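# The Laundry at Clurnness

Jun 7, 2021

When we took on the old guest house at Clurnness, everybody asked about the view. I would like it noted that I spend most of my time in the laundry, where the view is of a wall. What follows is a small gallery from the working end of the building, with captions by the person who does the sheets.

## The machine

The washer arrived in the same year as the new boiler and has been more popular with the staff. It takes a double duvet cover and two pillowcases without complaint, or a king-size one with plenty. We run it at 30 for everything except towels, whatever the Ballora leaflet says about wool.

The door stays open between loads. Brynhildur Skov, who had the place before us, left a note to that effect taped inside a cupboard, in capitals, underlined twice. She was right — a shut door and a warm week in July will give you a smell that no guest has ever put in a review kindly.

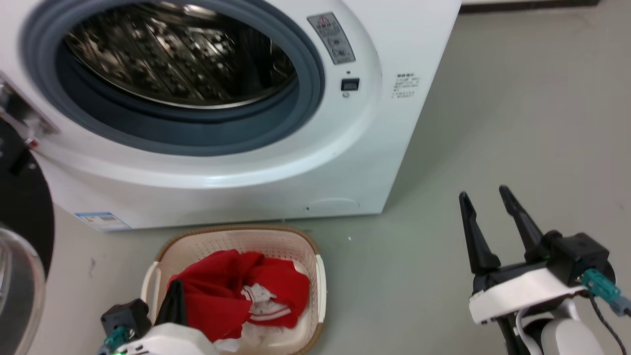
Door open, as instructed, and the drum waiting for room four's bedding. The grey rubber gasket gets a wipe with an old flannel every evening. It has so far given up hairgrips, a collar stud and most of a boarding pass.

## The filter

Low down on the front is the little rounded cover that I ignored for the whole of our first season. Put a shallow tray under it before you open it. I used a tea towel, and learned how much water a tea towel can't hold.

## Powders and potions

We went through a Mivix phase, which left everything smelling of pears, including the toast. Then came Kabbaj, in a sack that promised 2000 washes and was too heavy to lift for any of them. We are back on plain powder, one scoop, and the sheets haven't written in.

## The tally

I keep a pencil count on the back of the door to the yard. Last season finished at 739 loads. The pencil is on a string now, after the first three went through on a boil wash.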